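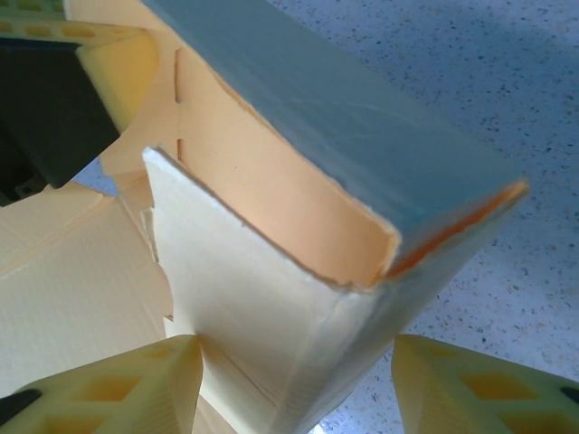
Perrine Lemaire told us our old About page read as if it had been written by a man lying under a car, and that after three paragraphs she still didn't know whether we sold cars, fixed them or just disapproved of them. Fair enough, Perrine. The old page was written by a man lying under a car, or at least dictated by one.

So, to clear it up: Kollow inspects used cars before you buy them. We don't sell cars. We don't fix them either, apart from our own, and the less said about the state of those the better. You find a car you like, you tell us where it is, and one of us goes and looks at it on your behalf, without having already fallen in love with the colour.

How we started

Kwadwo Korletey opened the doors 14 years ago, after buying a sedan that had been described to him as "driven gently to the shops". The shops must have been on the far side of a riverbed. He had been a mechanic for most of his working life by then and should have known better, and he'll tell you so himself. He'd gone to see it at dusk, in the rain, and the seller had a very friendly dog.

The head gasket lasted until the following month. Kwadwo still has it, on a nail above the kettle, and new staff are introduced to it on their first morning.

For the first few years it was just him, a torch, a trolley jack and a borrowed paint gauge. The name doesn't mean anything. The one he wanted was taken by a firm that does gutters.

What we do

The standard inspection is called the Sturnar, after the street where the first shed was. It covers body and paint, underbody, engine, gearbox, brakes, steering, suspension, tyres, electrics and a road test, provided the seller will let us drive it. If the seller won't let us drive it, we write that down too, in slightly larger type.

You get the report by email the same evening. It's in plain English. We try not to use the word "minor" about anything you'd have to pay for, and if a part is worn we tell you how worn and what replacing it usually involves.
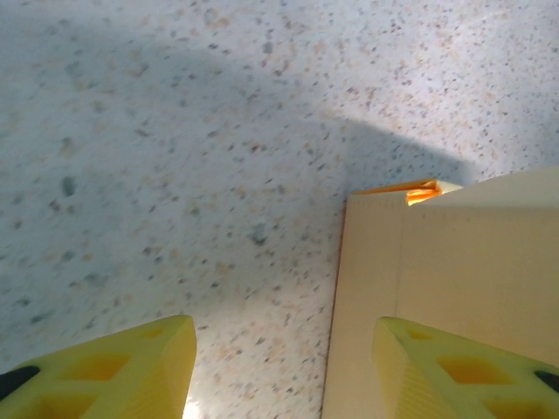

The road test is the bit people ask about most. We like to start from cold, so if the engine is already warm when we turn up, we'll ask why. We take in a hill, a rough road and a roundabout, and we do the whole thing with the radio off. You'd be amazed how many cars get handed over with the radio on.

If you buy the car and want us to check that the seller did the repairs they promised, a re-check is $99. We'd do it cheaper if sellers did the repairs more often.

What we won't do

We won't tell you whether to buy it. We'll tell you what it is, and what it's likely to want from you over the next year or two, and then you're a grown-up with a bank account. We won't haggle for you. We won't take a commission from a dealer, and the ones who used to offer have mostly stopped ringing.

We also don't do race cars, anything with a bed in it, or anything currently in more than one piece. For projects of that sort there are clubs, and they'll be delighted to hear from you.

Where we go

We travel up to 50 km from Stustton for the standard price. Further out we charge for fuel and time, and we'll quote before anyone puts the keys in. If you can bring the car to us (ask the seller nicely), the hoist makes for a better look underneath than a driveway does, particularly a gravel one.

The workshop is at 2405 Mahama Road, behind the tile place. There is a sign, though the hedge has been making progress on it. Come down the side lane, mind the speed hump, and if you've got a low front bumper, mind it a great deal.

We answer the phone from 8 am. Before that Kwadwo is having his coffee, and after 5 pm we're writing up reports, so leave a message with the make, the year and the suburb, and we'll call you back. Please don't pay a deposit in the meantime.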